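**House diary, Giltthorpe Residence – March, afternoon entry**

The second floor study room was opened at 2 p.m. and remained in use until shortly before supper. The radiator under the landing window had been bled in the morning by Mr Sartori and gave no further trouble. The key was returned to the office and signed for.

The principal business of the afternoon was the preparation of the stamped sheets for the spring reading scheme. Residents will recall that the scheme awards a smiley face for each chapter read aloud and a heart for each book finished. Miss Serra had asked that trial sheets be made before any cards are ordered from Jernley, so that the size and spacing of the marks might be settled beforehand. I undertook this myself at the long desk.

Work began after the desk had been wiped down and the post moved to the hall. The small green stamps are comfortable to hold, although they are so alike from the outside that I twice took up the wrong one and put a heart where I had meant a face. I did not discard the paper on that account. The purple pad inks generously when it is fresh and then falls away without warning, and the rows wander if one does not stop to look at them from time to time. Ruled pencil lines would help, but they would have to be rubbed out afterwards, and I doubt that anyone on the rota will wish to do it. 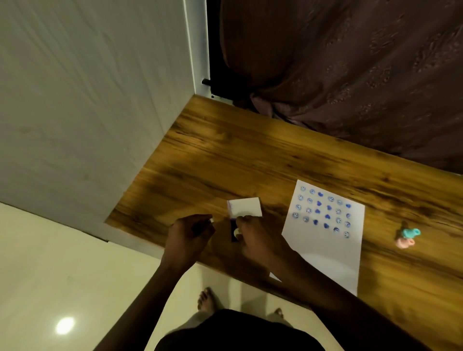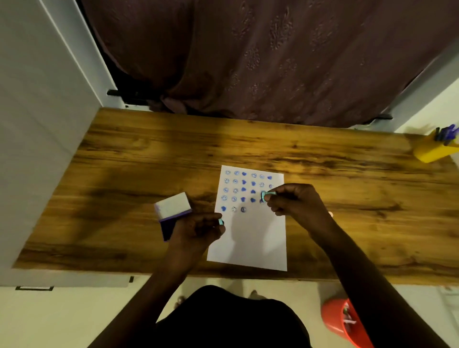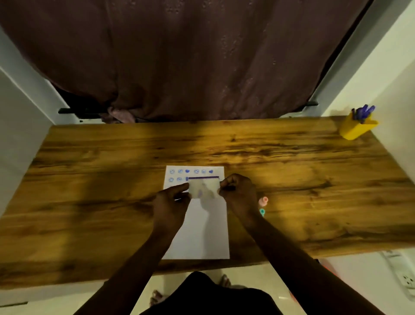

*Stamping at the study room desk: faces and hearts in the upper part of the paper.*

I record the following for Miss Serra's attention. The faces lose their detail sooner than the hearts when the ink is thin, and a pale face is hard to make out under the evening lamp. A firm, level press for a slow count of 2 gave me the best result. Six marks to a row sits well on the page and leaves room in the margin for a name. I tried closer spacing and did not care for it. The blank part of the sheet should be kept for the reader's own remarks, as was done last year – Mr Carbone was quite insistent on this point when we spoke at lunch, and I agree with him.

Mr Bortolotti called at the door to enquire about quantities. Jernley will not print fewer than 3,000 cards at the lower price, and that is far more than the residence could use in several years. I have asked him to find out whether the Bassi house would share the order. Failing that, we shall go on with plain paper, which has served perfectly well.

A spare ink pad is needed. The stationery cupboard holds black only, and it has been requested that colours be kept consistent across the floors. I have entered this in the supplies book.

The stamps were wiped with a damp cloth and left on the windowsill in the office overnight. The curtain in the study room is due to go to the laundry with the others at the end of the month – Mr Sundqvist has the list.

Supper was at 6. The soup was late. Lights in the study room were checked on my final round and the door was locked.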